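Hasside Pictures confirms Cliveo is a continuation, and asks that people stop calling it a remake

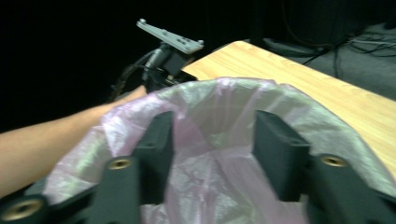 Hasside Pictures has today confirmed that Cliveo, its long-discussed return to the world of the cult heist comedy Firkau, will pick up the story 17 years after the first film ended. The company would like this to settle the matter. Past experience suggests it will not.

Since the project was first mentioned in a trade newsletter, it has been called a remake, a reboot, a prequel, a "reimagining" and, in one case, a stage musical. Director Archana Thakur says she has used none of these words and is not sure what at least one of them means.

"If the same woman walks out of the same prison gate and she is older, then it's the next part of the story," said Thakur. "I don't know what else you would call it. I was asked last month if it was a spiritual sequel. I said it was an ordinary one."

Cliveo stars Anju Tiwari, who returns as the safe-breaker Pant. She is joined by Madhu Kashyap as the niece Pant has never met, and by Ravindra Nigam, who played the night manager in the first film and was, on most readings of the last reel, dead. Hasside Pictures is aware of this. The script deals with it in a single line, which the company thinks is enough and some viewers may not.

Tiwari turned the part down twice before agreeing. She told the company she had seen plenty of returning casts "stand in a row and wink", and wanted to know what Pant would be doing for the rest of the running time.

"Most of these films are made because somebody found a title in a cupboard," said Tiwari. "I asked to read the whole thing first, and they sent me 22 pages. I asked again. When the rest came it was better than the 22 pages, so I said yes, but I still have questions about the boat."

The boat stays in. Producer Kamlesh Ahuja describes it as the most expensive item in the budget and the one he has argued against most often. He also wishes to correct reports that Cliveo is the start of a series.

"People ask me about the third one," said Ahuja. "We haven't finished the second one. Every producer says he has a five-film plan, and then you never hear about film three. I have a plan for this film, and parts of it are still in pencil."

Writing was completed before casting began, something Ahuja says he insisted on after his last two pictures. Filming has now ended and the edit is under way. The first assembly ran to 144 minutes, and Thakur expects the finished film to be a good deal shorter. There will be no extended version. If scenes are removed, the director says, it will be for the usual reason that they were not very good.

The original theme tune will be heard once. It has not been slowed down and given to a piano for the trailer, although this was suggested – more than once – at meetings.

Cliveo opens in cinemas in October. A trailer will be released on a Friday before then. The company will not be releasing a trailer for the trailer.

Requests for interviews should be sent to the Hasside Pictures press desk. Ms Tiwari will not be answering questions about the ending of Firkau, having answered them for 17 years.

Comments

heistfan_leeds
So it's a sequel. Could have said that in the headline and saved us all five minutes.

Marion P
He fell down a lift shaft!! I watched it again on Sunday and he definitely falls down a lift shaft. One line had better be a very good line.

oldreel
I'll believe "no third one" when there is no third one. Glad about the piano though.

Tobes
Is the boat the same boat?

heistfan_leeds
@Tobes there wasn't a boat in the first one, you're thinking of a different film

Tobes
There was a boat on the poster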